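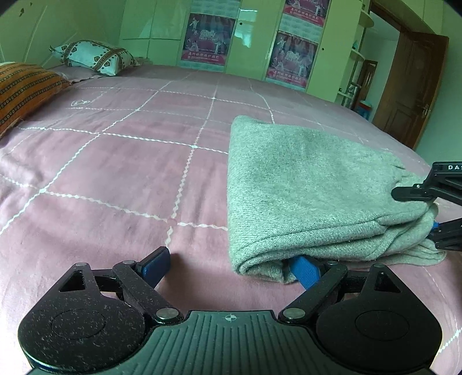 **fabric_grader** – Sunday, 7:40 pm
Kids' moth costume, size 6. Wings are 100 per cent polyester organza, 58 cm each side. Harness or sewn to the bodice?

**Edetti**
Sewn. Harness straps creep up and the neckline goes with them.

**mesthorpe_mum**
Disagree. Sewn wings drag the centre back seam. Use 25 mm elastic, crossed at the back.

**Edetti**
Only if the bodice is unlined. Interface the seam and it holds.

**fabric_grader**
It's lined, cotton. Wire is 1.2 mm galvanised.

**mesthorpe_mum**
Too heavy to sew on, then – harness.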